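Food Presentation 1
Handout 8: Setting out a mixed fruit tray
Instructor: Marianna Nowakowski
Lab: Wednesday, Room 244

Read this before lab. Aprons on and hands washed before you touch the fruit. Reshma Venter will have the trays and cloths out when you come in.

1. Sorting and checking
Put the cloth on first and smooth it flat. Unpack the fruit onto the cloth, next to where the tray will go. Look at each piece on all sides. With citrus, check the peel around the stem end and underneath, where soft spots are easy to miss. A good orange has a finely dimpled peel with some shine. Mangosteens keep their calyx and stem on. Some rough brown patching on the rind is normal and does not rule a fruit out.
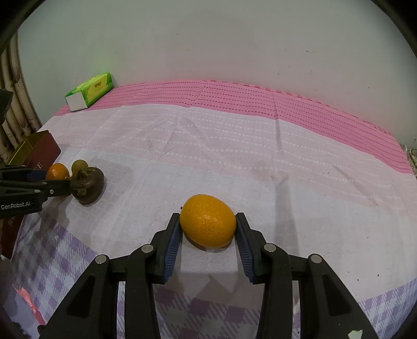 2. Filling the tray
Start at one end and work toward the other. Leave the far half clear until the first half looks right – moving fruit later tends to bruise it.

Flat-bottomed fruit such as mandarins go down first, stem end up. They don't roll, so they hold the round ones in place. Small brown fruits fill the gaps between them. Anything with an upright stem should stand where the stem shows. Keep two oranges of the same shade apart if you can, with something yellow or green between them. 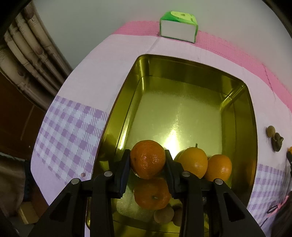
Lower each piece in and let go only when it is resting on the tray floor or firmly against its neighbor. Dropped fruit marks easily, and a polished metallic finish shows every scratch. Wipe fingerprints off the walls with a dry cloth at the end, going around the corners last.

3. Before you leave
Write your name and the fruits used on the lab sheet. Damaged pieces go in the prep bin for Sipho Potgieter's juice class. Fold the cloths and leave them on the side counter.

Reading for next time: course pack, section on cut fruit and browning.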